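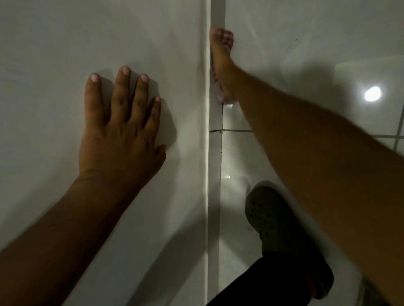

4.3 Corner seams: what stays manual work

The Ninamik floor unit cleans open tile well. The narrow seam between a wall panel and the floor tiles it does not clean yet. For this strip the hand and a small cloth are still the better tool. One hand pressed on the panel gives support, and the fingertips of the other follow the seam. Our arm has difficulty doing both at once.

In the Jedinside trial we gave the arm 100 seams. It finished 30 without help. For the other 70 a person had to take over, mostly where the seam becomes wider or the light changes on glossy tile.

Before you start the unit:

1. Open the Amia app and choose Rooms, then Edges.
2. Mark every seam with caulk or edging as Manual. The unit will keep a distance of 30 mm from it.
3. Press Pause and wait until the ring light is white.
4. Wipe the seam by hand, from one end to the other. Fold the cloth when one side is dirty.
5. Take the cloth away from the floor and press Resume.

Note: If you skip step 2, the unit tries the seam three times and then reports code 118. The code does no harm — clear it in the app and continue.

Caution: Do not put your hand or foot in the working area while the ring light is blue.

Workneh software from November includes a test mode called Edge Assist. It is switched off by default. Use it only on straight seams, and stay in the room. Settings for this mode are in section 4.4.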